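From: Lena Szczepańska
To: lowend-list
Subject: Re: [lowend] Flatwounds on a short scale – worth it?

> I've got a set of flats sitting in the drawer and a short-scale Ichikawa that
> sounds a bit clanky with the factory strings. Half the forums say flats go
> floppy on a 30-inch neck. Has anyone on here lived with them for a while?
> Also, did the Gesano record really use them all the way through? It sounds
> too bright to me on side two.

Hi all,

I've had flats on mine for 7 years and I'm never going back! Mine is the older Ichikawa with the one pickup, and yes, the E string was floppy for the first week or so. Then I went up a gauge and it was fine – a little stiff under the fingers, but I like having something to push against. If your drawer set is a light one, I'd sell it on and buy the heavier kind. Check the winding length too (I had to send a set back in November because the thick part ran right up onto the tuning post).

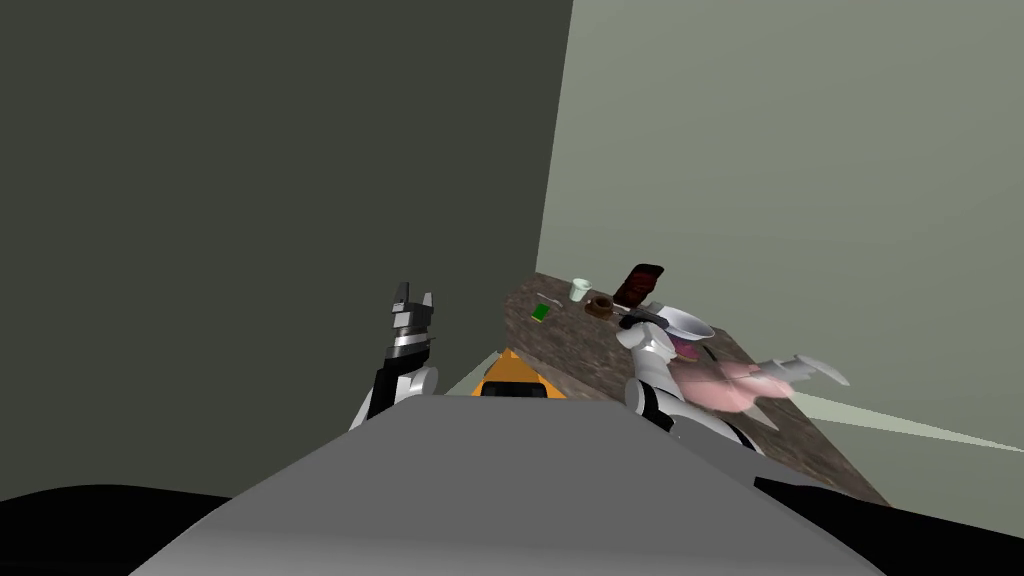
As for Gesano, I always heard flats on side one and something else on the last 2 songs. The bass on "Brorer" has that piano zing at the front of each note, and I can't get anywhere near it with mine, even with the tone all the way up and a pick. Could be a different bass altogether. My copy has no player credits for side two, which drives me nuts. Does anybody have the Visodlow reissue with the long booklet?

One more thing on the clank: before you change anything, try lowering the pickup a hair on the low side. It took me 10 minutes with a screwdriver and cleaned up most of what was bugging me.

Let me know how you get on, and if you do sell that light set, my nephew is looking.

Lena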